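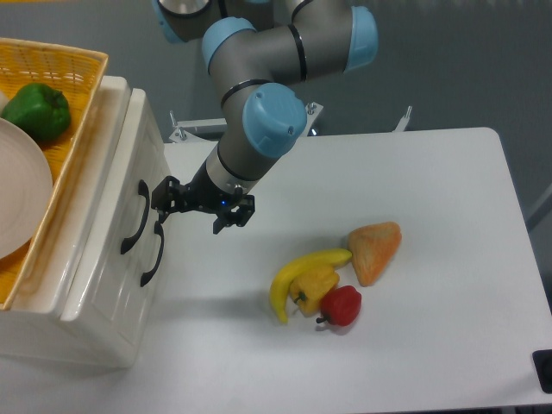 The arm at the returns table

A lot of you wrote in after the last issue wanting to know how things are going with the arm, so I'm giving it the long slot this time and moving the parking stuff to the back page. Sorry to the parking people!

Quick catch-up for anyone who joined us after the spring. I work returns at the Grelludis warehouse out on the Requena side, where we rent play sets to preschools and clean them up when they come home. In a busy month we get 900 tubs back. Every tub gets emptied, washed, dried, looked over and put together again for the next school, and the play kitchen sets are the worst of the bunch by a mile. A school can borrow a farm set and a train set and a kitchen set, and somehow every cow will come back in with the bread.

So in May we got the arm. Gray, with light blue caps on the joints, two black fingers, and a tiny blue light down low on the gripper that I have gotten weirdly fond of. The project is called Pikport on the paperwork, and for a while people tried calling the arm that too, but it didn't stick. It's just "the arm." As in, "is anybody using the arm" and "who left their coffee by the arm" (me, twice).

What it does, or what it's learning to do, is pick through the food pieces and put them where they belong. The white table is where it practices. We give it a little heap like the one up top, with the banana and the peppers and the bread all touching or nearly touching each other, and it has to work out where one thing stops and the next one starts. I had no idea that was hard. I've been pulling a pepper off a banana my whole adult life without giving it a thought! But a yellow pepper on a yellow banana is a lousy thing to hand a beginner, and the bread is flat, so there's not much for the fingers to get hold of. We had a whole afternoon in the early going where it would come down on that bread, slide off, go back up and come down again, and I had to go stand in the loading bay because I couldn't watch.

It's better now. I keep a sheet taped to the cabinet where I write down the batch scores (a batch is 100 picks, and a pick only counts if the piece lands in the right place and stays there). We were at 80 for what felt like forever. Then we got new fingertip pads and a long weekend of retraining, and we came in all excited and it scored 81. I wrote it on the sheet in big letters anyway. There's been cake for less around here.

Now for what most of you were really asking, and I get it, because I was asking it too. What happens to us?

So far there are the same people on returns as there were before. Management told us at the start that no jobs would be cut over Pikport, and they put it in writing after a few of us made a fuss, and I'd tell anybody in another shop to make the same fuss. Get it on paper, get a date on it, and keep a copy at home.

What has changed is the shape of the day. I used to stand and sort from first break to lunch, and then again until my feet quit. Now I sort for part of the morning and spend the rest of it with the arm, setting up heaps, clearing them, marking down what went wrong. Some of that I like a lot. I like figuring out that it has trouble with a shiny pepper when the overhead lights are on full, and then getting to be the one who says so in the meeting. Before this I'd been to a grand total of zero meetings, so that was new, and they do have the good chairs in there.

Some of it I don't like as much. Sorting was where we talked. You'd have people lined up on both sides of the bench with their hands busy, and you'd hear about everybody's kids and everybody's car. When you're on the arm you're by yourself with a screen and a stop button. I brought this up and we've tried moving the table closer to the sorting bench, which helps, though now I get heckled when it drops something.

The other gripe is pace. We agreed the arm wouldn't be used to set anyone's rate, and it hasn't been, but you do catch yourself looking over. It doesn't stop for a stretch and it doesn't need the bathroom. A couple of folks said they'd started skipping their 10:30 break without meaning to. Please take your break! The break is in the agreement, same as it always was.

On the plus side, wrists. I went through the first aid book with our safety rep, and we used to see a steady trickle of people asking for braces in the heavy months. It's too early to say the arm fixed anything, and it isn't doing full tubs yet, so I won't claim it. But moving between jobs during the shift has been easier on my own hands, and I don't wake up with the pins and needles like I did last winter.

Training is open to anybody in returns, any shift. It takes 5 sessions, they're on the clock, and you get the pay bump once you've signed off on the last one. You don't need to know a thing about computers. You do need to be okay with pressing the stop button, and I mean pressing it early, without waiting to see if it'll sort itself out. The first session is nearly all stop button, and it's a bit dull, and they're right to do it that way.

A few odds and ends while I've got you:

If you find pieces from the kitchen sets in the wrong tub, put them in the yellow basket on top of the white drawers. We use them for the practice heaps. Plates are fine too.

Please don't hang jackets on the brackets at the back of the table.

The Hillar site gets its own arm after we're done with the trial, and they've asked if somebody from here would come over and talk to their crew before it shows up. I said yes, and there's room in the van for one more. They're doing puzzles over there, poor things, so I expect they'll have questions I can't answer.

Next check-in with management is at 2 in the afternoon, in the break room, right after the late lunch. The rate question is on the list and so is moving the lights. If you want something added, stick a note on my score sheet and I'll read it out.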